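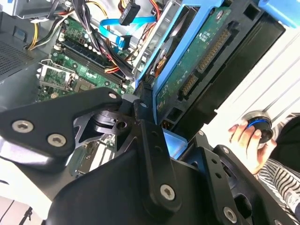
**O que convém tirar primeiro de um computador de secretária que vai para peças?**
O disco rígido, sempre. Enquanto o disco não estiver fora, etiquetado e guardado na gaveta fechada, não se mexe na memória, nem na fonte, nem em mais nada.

# Meltia — caderno de desmontagem

Bem-vindos à pasta do Meltia, o nosso cantinho de recuperação de computadores antigos. Começou por ser uma folha colada na parede, depois foram duas, e a certa altura a Maite Segura perdeu a paciência (com toda a razão!) e passou tudo para este repositório, onde ao menos ninguém entorna café por cima.

## O que há nesta pasta

- `discos.csv` — uma linha por disco retirado, com capacidade, interface e estado
- `memorias.csv` — módulos testados e por testar
- `cabos.md` — notas soltas sobre cabos, escritas quase todas pelo Ott Juška
- `caixas/` — fichas das 19 caixas já abertas

As capacidades estão em GB, tal como vêm na etiqueta. Os discos de 500 são os que mais nos pedem, por isso têm uma coluna própria para a reserva.

## Antes de abrir

Desligue o cabo da tomada e carregue no botão de ligar durante uns segundos. Nas fontes com seletor, confirme também que ficou em 230 V, para a máquina não voltar à bancada mal regulada. Pulseira antiestática posta, mesa desimpedida, e um pratinho para os parafusos.

## Discos e cabos

Os cabos SATA de dados saem a direito, segurando pela ficha e nunca puxando pelo fio. Alguns têm uma patilha metálica que é preciso apertar; se o cabo resistir, procure-a antes de fazer força. Os que passam por cima da placa-mãe podem ficar soltos até ao fim, desde que não fiquem entalados quando se fecha a caixa.

Quando o disco vem num suporte de plástico, guardamos o suporte com ele. Já nos aconteceu ter discos de um lado, suportes do outro e uma tarde inteira a experimentar encaixes — não recomendo a ninguém.

## Memórias

Abrem-se as patilhas, levanta-se o módulo pelas pontas e vai logo para o saco antiestático. No `memorias.csv`, a coluna `par` leva 2 quando os módulos foram retirados juntos.

## Por fazer

- [ ] passar as fichas da Sketesby para o formato novo
- [ ] perguntar à Flundden se ainda quer as fontes
- [ ] rever `cabos.md` com o Ott, que usa abreviaturas só dele

Correções são muito bem-vindas, mesmo as pequeninas. A próxima revisão das tabelas fica para setembro.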